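April 3, 2018. Bench 3, Kenivitz box, second session

Continuing from the previous entry. The board is still in its enclosure. I decided against pulling it, as the standoffs at the rear are a nuisance and the socket can be reached well enough with the side panel off. The cooler came away with a slight twist after ten minutes of running the machine to soften the compound. Old paste was grey and chalky at the rim, still tacky in the middle. Cleaned with isopropyl and lint-free wipes, two passes, then a third with a fresh wipe to check for residue.

Complaint as logged: shuts down under load, restarts by itself, no beep code. Run time counter in the firmware reads 3,126 hours. The event log holds 859 entries, most of them thermal or unexpected power loss. I exported the log to the shared folder before touching anything. Fan curve was at default. Fan itself spins freely and reports a believable speed.

Memory reseated, no change. Supply swapped for the bench unit, no change. That leaves the cooler contact, the socket and the processor, in the order I would like it to be. 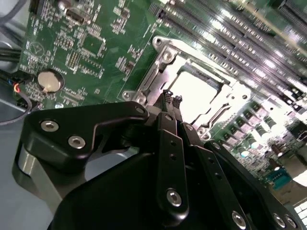 Fig. 1. Processor socket and retention levers, board in enclosure.

Notes on the socket. Glare off the metal makes the area hard to judge under the ring lamp, so move the lamp to the left and low before deciding anything about flatness. Checked the lever for free travel over its full range. No grinding. The load plate sits level by eye and by feeler gauge at the corners. Removed the processor and went over the contacts with the loupe at two angles. No bent contacts found. One fleck of dried paste near an edge, lifted with a dry brush. Refitted the processor, closed the plate, lever down with normal resistance.

Applied Ziltiment compound, small dot, centre only. The earlier application looked like a full spread by hand and was far too thick on one side, consistent with uneven mounting pressure. Cooler screws tightened diagonally, half a turn at a time, until they stopped. One of the four had been noticeably looser than the others when I took the cooler off. I should have marked which one and did not.

Load test with the Drukora script, 5 runs back to back. No shutdown. Peak temperature settled 14 degrees below the last figure in the old log. Idle is only slightly lower. I do not consider the fault closed until it has run overnight with the side panel on, as airflow with the panel off flatters the result.

To do:
- Overnight run, panel fitted.
- Clear the event log after export, then compare in the morning.
- Order more wipes. The box is nearly finished.
- Put the torque driver back in the Khúc drawer. It was in with the crimpers again.
- Check the other machine from the same batch for the loose cooler screw before it goes back out. It is due for service in June in any case.

Comments (3)

Did you check the cooler base for flatness as well? Had one last year that was visibly proud in the middle and no amount of paste helped.

Straight edge across it both ways, no light showing. Should have written that down.

The torque driver was me. Sorry. It is back now.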